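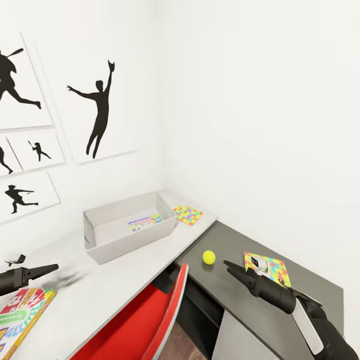 Hukport Youth Sports Access - progress report, February

Prepared for the grants office by Silvana Brandão

The grant pays for after-school sports places for children whose families can't cover club fees. By the end of the month 379 children had signed up. I would be careful with that figure. Signing up takes one form and no money, and the clubs don't agree on what counts as attending. Kodikara marks a child present for the whole term after two sessions. Primine takes attendance each time, and its numbers look worse as a result.

Spending is 4 percent under plan. This is mostly late invoices from the bus company, so please don't read it as a saving.

The track group is full and has a waiting list of 20. Baseball is weaker. We were told demand was strong, but the survey behind that claim asked parents if they "would consider" a team, and most people will consider anything that is free.

Brinine has sent a draft of its review, which credits the program with better school attendance. I can't find a comparison group in it. I have asked for one and would hold off on quoting the result until we get an answer.

Next quarter:
Same attendance rule for every club
Bus invoices paid and closed
Decision on the second baseball team - my view is no, unless spring numbers change

The budget table will follow once the bus costs are in.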